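Ticket: gripper misses the cabinet handle in sim
Project: Hundurow (student team, kitchen task)
Opened by: Abelardo Retamal
Status: open, waiting on Patia

Hi all, me again! I've spent most of Saturday on this one, so I'm writing it all down before I forget what I changed.

Short version: the arm drives over to the white cabinet, opens its fingers and then reaches for a spot on the floor left of the door. The run times out after 2000 steps and we score zero. I ran it 24 times with the settings from the Salinas branch and got two good grabs (both with the same seed, so I'm not getting excited).

Wrist view from one of the bad runs. The handle is right there on the door and we're pointed at the tiles: 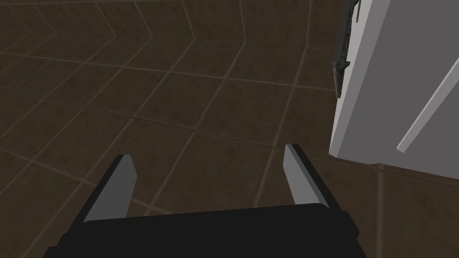
What I've tried so far

Restarted the sim and cleared the cache. No change.

Swapped in the old camera offset from the club laptop. Worse! It went even further left, so I put the new one back.

Turned off the grout texture on the floor, thinking the handle detector was picking up those light lines. Still missed, and now the kitchen looked awful. Texture is back on.

Then I printed the target pose at every step. It looks fine up to step 982, and after that the sideways value jumps and stays wrong for the rest of the run. My hunch is that the planner switches from the room frame to the wrist frame and we apply the offset twice (Fisolen had a bug a lot like it last term, if anyone remembers that thread).

Another wrist view from the same setup, fingers open, with nothing but floor between them and just a bit of something white up in the right corner:
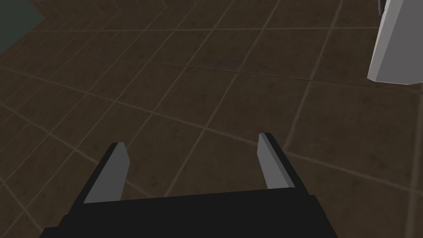

2 min read

So if the target really is the handle, I don't see how we end up looking at that. Patia, could you check the frame switch in your planner file? I don't want to poke at it while you've got changes in there.

My log and the seed list are in the Hundurow folder. I'm leaving the step limit alone for now, and I'll rerun the whole batch once your fix is in.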